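FOR IMMEDIATE RELEASE

Singer Azlan Halim Announces First Full Album "Noreo" on Nostov Records

Tusbridge, 2022-01-08 - The independent label Nostov Records is pleased to announce the first full album of the singer and guitar player Azlan Halim. The album has the title "Noreo" and it contains 10 songs, all of them written by Azlan Halim himself. It will be released in June as a digital album, on compact disc and in a small edition on vinyl.

"Noreo" was recorded at Wijaya Studio in Tusbridge together with the producer Darmawan Lumbantobing. The two musicians know each other from the time when both played in the same wedding band, Azlan on guitar and Darmawan on keyboard. Afterward they went separate ways for several years, and they met again when Azlan was looking for somebody who could record his voice in a simple manner, without many effects.

"I had the songs, but I did not have the sound," says Azlan Halim. "When I recorded at home, everything was too clean or too noisy. Darmawan listened to my old recordings for one whole evening and he did not say much. Then he told me that I should sing further away from the microphone. It was a small thing, but after this I could hear my own songs in a different way."

A quiet album with a band

Listeners who know Azlan Halim from his two earlier EPs will remember mostly the voice and the acoustic guitar. On the new album he is joined by bass, drums, cello and on two songs also by a small choir of four singers. The songs are still quiet, but they have more movement. The opening song, "Lamp Oil", begins with only the drums and the voice, and the guitar comes in for the first time after the second verse. The longest song, "My Uncle's Bridge", was recorded in one take with all musicians in the same room.

The words are in English and in Malay, and in the song "Two Kitchens" the language changes in the middle of the verse. Azlan Halim wrote this song for his mother, who always spoke with him in one language and answered the telephone in the other. The full texts will be printed in the booklet, with translation in both directions.

The title of the album is a word which Azlan and his sister invented when they were children. It was the name of an island in their games. "We had a map of it and we had laws, and there was a king who was always ill," says Azlan Halim. "My sister gave me permission to use the name, but she asked for a free record."

The work in the studio

The recording took place in three periods. For the first period the band stayed in Tusbridge for nine days and recorded the basic tracks for seven of the songs. The cello and the choir were added later, and in the last period Azlan Halim sang most of the lead vocals again, although on three songs the first version of the voice was kept.

"Azlan is a singer who prepares a lot, and sometimes he prepares too much," says the producer Darmawan Lumbantobing. "So I asked him to come in the morning and sing before he had time to think. On 'Slow Ferry' you can hear that he is a little bit tired, and I like this very much. He wanted to take it out and we discussed it until lunch."

Darmawan Lumbantobing also mixed the album and he plays piano and harmonium on five songs. The harmonium belonged to a school and has two keys which do not work anymore, therefore the song "Harvest Radio" had to be moved to another key.

Beginnings in Tusbridge

Azlan Halim came to Tusbridge at the age of eleven. He learned his first chords from a neighbor and started to sing in the school choir, where he was put with the low voices before his voice had become low. He began to write his own songs after school, while he was working in a print shop, and he played them on open stages in the town. His first EP, "Paper Weight", was sold only at concerts. The second one, "Side Door", brought him to the attention of Nostov Records, and he signed a contract with the label after a concert in which two strings of his guitar broke in the same song.

Single and concerts

The first single from the album is "Slow Ferry" and it will be available before the album, on all the usual digital services. A second single will follow, and the label will give the title at a later time.

The release concert will take place in June in the old Corn Hall in Tusbridge, which has over 200 seats. Azlan Halim will play the complete album in the order of the record, with the full band and with Darmawan Lumbantobing on the keys. After the break there will be older songs, and a few which were not recorded until now. More concerts are being planned for the fall. The dates will be published by Nostov Records as soon as they are confirmed.

The vinyl edition is limited to 563 numbered copies and will not be pressed again. It can be ordered in advance directly from the label and in record stores in Tusbridge. Every vinyl copy includes a code for the download of the album and of one additional song, "Salt for the Road".

Track list of "Noreo"

Lamp Oil
Slow Ferry
Two Kitchens
The King Is Ill
Harvest Radio
My Uncle's Bridge
Left at the Mill
Small Weather
Borrowed Coat
Good Night, Noreo

About Nostov Records

Nostov Records is an independent record label with its office in Tusbridge. It publishes folk music, songwriter albums and chamber music, mostly by artists from the region. The label works together with Wijaya Studio for the greater part of its recordings.
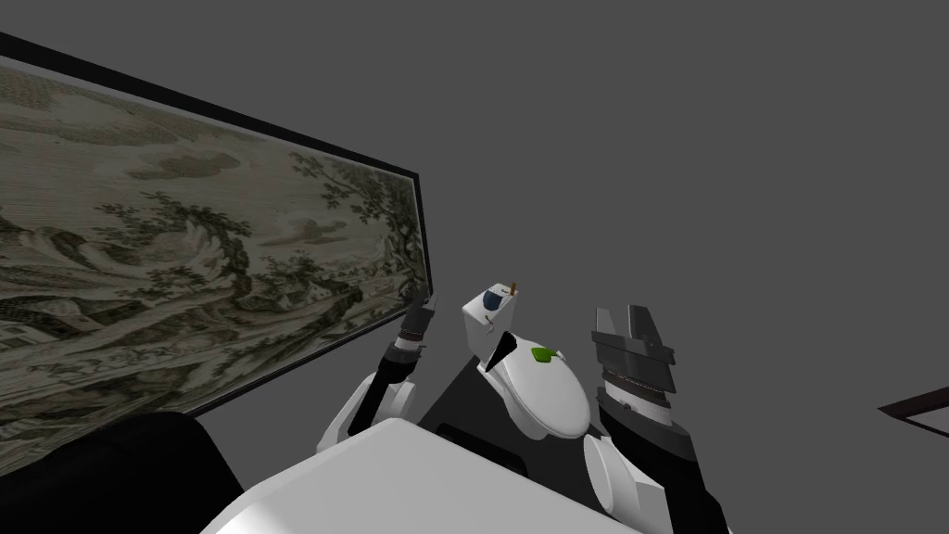

Press contact

Journalists who wish to receive an advance copy or to arrange an interview with Azlan Halim or Darmawan Lumbantobing are asked to write to the press office of Nostov Records, P.O. Box 2523, Tusbridge. Please mention the name of your publication and if you prefer a download or a compact disc.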